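Supplier Search and Trade Fair Participation in a Mid-Sized Auto Parts Distributor
Student project report, Department of International Business
Submitted by Jianguo Xu
20/09/2026

1. Background of the project

The project was carried out in cooperation with Grivesik, a distributor of replacement parts for passenger cars and light vans. The company buys from manufacturers and from trading houses and sells to repair shops through its own branches. At the start of the project its catalog held 2,884 active part numbers in the four product groups that were studied: brake parts, filters, suspension arms and rubber mountings.

Grivesik had taken part in trade fairs as a visitor for several years, but the results of these visits had never been recorded in one place. Business cards and brochures were kept by the individual buyers, and a supplier met by one buyer could be met again by another the following year with no knowledge of the first contact. The purchasing department asked for a study of how meetings with new suppliers are prepared, held and followed up, and for a proposal that could be used at the next fair.

2. Questions and limits

The report deals with two questions. The first is how a company of this size should choose the exhibitors it meets at a fair. The second is what must be done after the fair so that a meeting leads to a sample order or to a clear refusal. Prices are not discussed, at the request of the company. Questions of customs classification were also left out, as they are handled by an outside broker.

3. Method

The study used three sources: the purchase records of the company, interviews with its buyers, and attendance at a fair in May as a member of the company's delegation. The interviews followed a written guide and lasted 30 minutes each. Notes were typed up on the same day and returned to the person interviewed for correction. One buyer asked for a passage on a former supplier to be removed, and this was done.

At the fair, the delegation held meetings according to a schedule agreed with the organizers in advance. For each meeting a one-page form was completed, covering the product range, the minimum order, the certificates available, the delivery time stated and the language in which later correspondence would be held. The form had been tested beforehand with two existing suppliers, Prerkeo and Shi, whose answers showed that the original question on packaging was unclear. It was divided into a question on retail boxes and a question on outer cartons.
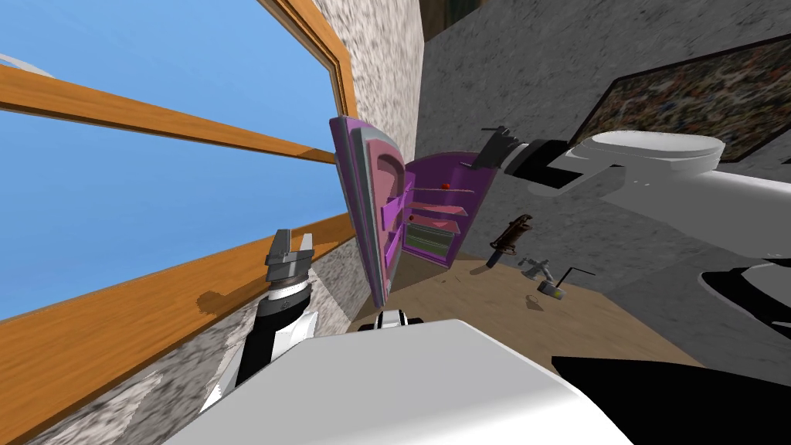

Figure 1. Window and stone wall section, computer rendering.

4. Findings

4.1 Choice of exhibitors

The exhibitor list published before the fair contained 200 companies in the relevant halls. The usual practice at Grivesik had been to walk through the halls and stop at stands that looked promising. The buyers described this as tiring but useful, and several of them had found good suppliers in this way. The purchase records gave a less favorable view. Suppliers found through unplanned visits were more often dropped after the first order, most commonly because the minimum quantity was too high for a distributor with a wide range and modest sales per item.

For this reason, the list was screened before travel. Exhibitors were removed if they did not make parts for the vehicle makes in the Grivesik catalog, or if their published minimum order was a full container of a single item. The remaining companies were ranked by the number of product groups they could cover. Brake parts were given extra weight, as the company depended on one manufacturer for most of its discs.

4.2 Conduct of the meetings

Meetings arranged in advance began on time in nearly all cases and were attended by a person able to answer technical questions. This was not always so with unplanned visits, where the export manager was often occupied. The buyers considered the prepared form helpful, though they remarked that it should not be filled in openly during the first minutes of a conversation. They preferred to talk first and write afterward.

The meeting with Rirnirix, a maker of rubber mountings, deserves separate mention. The company had not been on the first version of the schedule and was added at the suggestion of the organizers. It was able to offer mixed pallets, which none of the other makers of mountings would do, and it agreed to send test reports for the hardness of its compounds. The reports arrived while this study was being written and have been passed to the quality department. No decision had been made at the time of submission.

4.3 Follow-up

Follow-up was the weakest part of the process. Before the project, no rule existed on who should write to a supplier after a fair or when. In the purchase records, the first message was sometimes dated several weeks after the meeting, by which time price lists had changed.

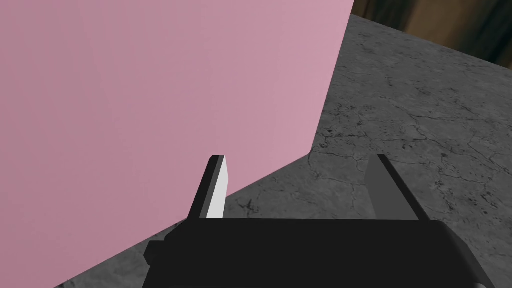

A deadline of 5 working days was therefore introduced on a trial basis. Within this period the buyer responsible had to send a short message that named the items of interest, the quantities expected in the first year and the documents still missing. The deadline was met for all planned meetings. It was missed for some of the unplanned ones, for which no buyer had been named as responsible. Suppliers answered more quickly when the message contained part numbers — a general expression of interest usually brought only a second copy of the catalog.

5. Recommendations

The company should keep a single file of supplier contacts, open to all buyers, and enter each meeting form in it on return from a fair. A buyer should be named for every contact before the delegation leaves the fair city. Where no buyer is willing to take a contact, it should be closed at once and the supplier informed politely.

Part of each day at a fair should remain free for unplanned visits. The buyers value them, and the addition of Rirnirix to the schedule shows that a fixed list may leave out a suitable partner. One afternoon in each hall is proposed.

Sample orders should be limited to items for which the company already holds sales figures. The quality department should receive samples together with the completed form and should return its opinion in writing. At present this opinion is often given by telephone and cannot be found later.

6. Limits of the results

The study followed one company through one fair, and the trial deadline was observed for a single season. The buyers also knew that the follow-up messages would be examined, and this may have influenced their speed. A comparison with the next fair would be needed before the deadline is made permanent.

7. Acknowledgments

The author thanks the purchasing department of Grivesik for access to its records and for a place in the delegation, and the export staff of Prerkeo and Shi for testing the meeting form. The blank form and the interview guide are held by the department office and may be consulted on request.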